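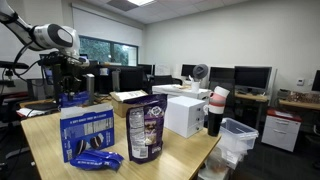
The Snack Table at the Heart of the Office

Ask anyone at Norkum where to find a pen, a cookie or a straight answer about the shipping schedule, and you get pointed to the same piece of furniture. It's a long table with a pale, smooth grain, and over the past couple of years it has become the most loved spot on the floor.

It was never planned that way. When the company moved into its current rooms one September, the table was meant for sorting mail. Then Halyna Skoryk put down an open pack of Oreos on her way to a meeting, came back to find the pack half gone and four coworkers deep in conversation, and did it again the next afternoon. "I kept thinking somebody would ask me to move them," she says, laughing. "Instead somebody brought chips!"

I spent an afternoon there and I loved it. There's something wonderful about a shared table that people have stopped trying to make look nice. The blue cookie box stands open with its top flap torn, a crumpled wrapper lying right in front of it, and a purple snack pouch keeps it company. Just past the pouch there's a white organizer with three little drawers, the kind you want to open the minute you see it (I did: rubber bands, tea bags, one birthday candle).

Cups are a whole subject of their own. A stack of them, pink and white, sits nested in a black one toward the end of the table, and Isauro Cervantes is very firm about stacking. He grew up in a house with eleven cousins coming and going, and he says a stack of cups says "help yourself" better than any sign. He's right, I think. I helped myself.

What Gets Kept and What Gets Eaten

The rules are loose, but they exist. Snacks go toward the front, where you can reach them without leaning over anyone's papers. Supplies stay behind them. Anything that has been in a box for more than 20 days gets opened, shared out or taken home, and Adeel Mengal, who thought that one up, tells me it has settled every argument so far.

The money side is sweetly simple. There are 6 regulars who chip in, and last year the snack kitty came to $461, all of it spent on things that crunch. Rogério Conceição does the shopping on his way in, usually before 8 a.m., and he buys by color. Blue packages first, because they're easy to spot from across the room, then one thing that he has never tried before. The misses get talked about for weeks, and he seems to enjoy those even more than the hits.

My favorite part is how the useful things and the tasty things have grown together. An old white plastic bottle now holds the pens, with a green-capped marker poking out of it, and a low brown cardboard box sits open beside it with its flap folded back. A big white storage box with a lid has ended up behind them, and of course the lid has turned into a shelf, with papers and small odds and ends scattered over it. Every flat surface in a busy room gets used sooner or later, and I find that cheering.

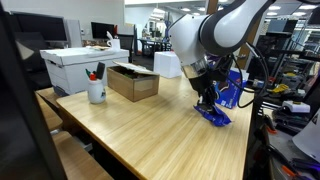
Starting a Table of Your Own

You don't need much. Emerson Xavier, who set up a similar spot after visiting Norkum, used a desk that was headed for storage and a box of crackers. His advice is to put it where people already walk, and to leave one end clear enough for two elbows and a notebook.

Go for a surface that wipes down easily. Keep a bag or bin within reach for wrappers, and pick up a small set of drawers if you can find one, since loose tea bags travel. Skip the matching containers. An open cookie box does more for conversation than a row of pretty jars with tight lids, and it costs a lot less too.

And put a pen holder on it! Halyna swears that half the people who come over for a marker leave with a cookie, and the other half sit down.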